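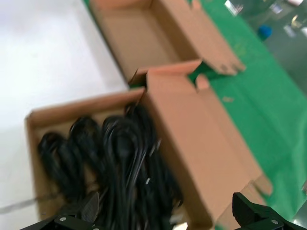
Lærke Grímsdóttir wanted to know, after the last session, why a cell that only lifts cables out of one box and lays them in another should get a whole unit to itself, when the welding line got half of one. Fair question! My short answer is that the welding line hardly ever gets touched, and the cable cell gets touched every day, by all of you, and most of its trouble comes in with our own hands. The long answer is the rest of this handout.

Unit 7: Setting up and looking after the two-arm cable cell

Have the Rallham course binder next to you for the menu names. I'm not going to repeat the screens, only what you do with your hands and your eyes.

Before power

Go round the table first. The green cloth should lie flat where the boxes stand, and the binder clips should be biting on the table edge and not on a fold of the cloth (I've done that one myself, twice). Push down on each clip with your thumb. If the cloth creeps during a run the boxes creep with it, a little at a time, and you spend the afternoon re-teaching positions that were perfectly fine in the morning.

Pick off the crumbs of cardboard. Open boxes shed bits every time a flap gets bent, and the bits end up under the next box. A stain on the cloth is fine. A lump is not.

Then the grippers. Look at the screws in the finger bases and put a driver on them – snug, no heroics. Wiggle each finger sideways. You're feeling for play, and once you've felt a loose one you'll know it forever. Wipe the fingertips with a dry rag and do the wrist camera lenses with the lens cloth from the drawer, never the same rag. Gunhild Kragh has asked me to put that in writing, so now it's in writing.

Boxes

Flaps open, all the way, both boxes. A flap that is standing half up is the thing the wrist likes to meet on its way in. If a flap won't stay down, crease it backward over the table edge and try again. If it still springs up, get another box. They cost next to nothing and the time you lose is worth far more.

Put the full box where the arm that picks can come down into it without stretching. I like the elbow to have some bend left at the far corner of the box. The receiving box goes within reach of the same arm for plain transfers, and between the arms if you're going to practice handovers. Run the arm by hand, at low speed, to all four corners of both boxes before you save anything.

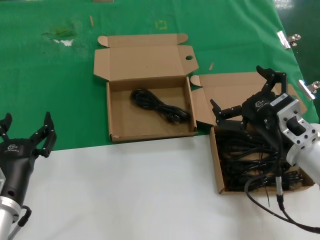

Now the arm's own cable, which is where most of you lost marks in October. You need enough slack for the wrist to turn through its whole range, and not so much that the loop can get into a box or under a finger. My way of checking is old-fashioned: turn the wrist all the way one way, look, turn it all the way back, look again. Do it at the height you'll be picking at, too. A loop that behaves beautifully with the arm up can lie right across your work when the arm comes down.

And remember what we're picking! Black cables, black gripper, black lead to the gripper. The camera has a hard enough time of it, so don't make it worse with a desk lamp shining in from the side. Overhead light only, and even.

First run

Start at 12 percent speed. Yes, it's dull. Keep a hand by the stop button and watch the cable, not the arm. What you want to see is one coil coming up without its neighbors. When two come up together, stop, lay them back and loosen the heap by hand. Don't raise the grip force to "hold it better". You'll just pull harder on a knot.

Elborg's log sheet (sorry, Elínborg's – spelling her name wrong is becoming a tradition in these notes) has a column for stops, and I went through ours. The practice groups made 494 transfers on the Juhl exercise with 116 stops. I read every remark. Snagged coils came first, then box moved, then our friend the gripper lead. There were hardly any real machine faults in there.

Upkeep

After every 700 transfers, take the fingers off, clean the joints, check the tip surface and put them back with the same screws in the same holes. Write the date and your initials on the sheet. Wrist flange bolts get checked on the same occasion, with the torque wrench, and please put the wrench back at its lowest setting.

If a finger has been knocked, don't bend it straight. Swap it and put the old one in the Pomari tray. Grímur Kárason looks through the tray and decides what can be saved.

For next time

Read the section on taught positions. Each pair sets up the cell from a bare table, with me standing there drinking coffee and saying nothing until you ask. Bring your own driver if you have one you like – the ones in the drawer are pretty chewed up.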